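April
By Dilek Kozan

Trasby Family Services is putting its spring appeal in the mail this week. Letters go to 589 households on our list, and each one includes a reply card and a return envelope. If you gave last year, your card shows the amount you gave so you can keep it for your records.

The money raised goes to the ride program, which takes adults with disabilities to medical visits, day programs and jobs. Last year the program gave rides to 292 people in Ekden and the towns next to it. Fuel and insurance both cost more than they did, and the county grant stayed the same. 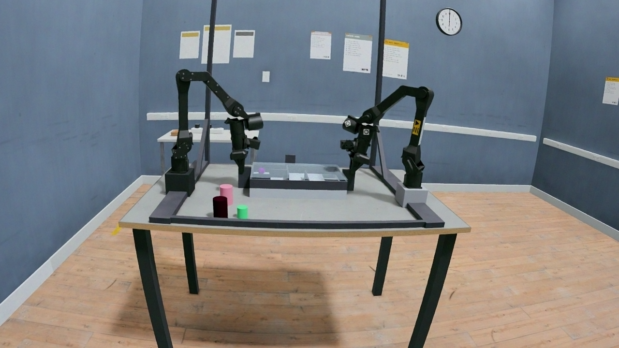

Can I ask for my gift to go only to the ride program?

Write "rides" on the memo line of your check, or mark the first box on the reply card. Gifts with no note go to the general fund, which also pays for the office and the summer day camp.

Ledix Hardware will match gifts to the appeal up to $700. The match covers checks and cash dropped off at the office as well as gifts sent by mail. Tokgöz Bakery has a donation jar at the register and will keep it there through the end of the month.

Fadime Ağca, who runs the ride schedule, is also looking for drivers. You need a clean driving record and one free morning a week. Training takes two evenings, and we pay for the background check. We have 19 drivers now and two of them are moving away this summer, so the Tuesday morning route will be open. Call the office and ask for Fadime if you want to ride along first.

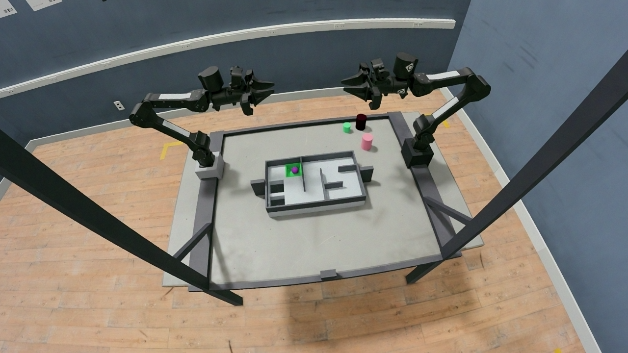

Two black arms on a table with a pale gray top.

Receipts for gifts of any size will be mailed within two weeks. If your name or address is wrong on the letter, please correct it on the reply card and send it back, even if you are not giving this time. The office is open until 4:30 p.m. on weekdays, and there is a mail slot in the side door for after hours.

You are receiving this newsletter because you signed up at our office or on our website. To stop getting it, use the unsubscribe link at the bottom of the email.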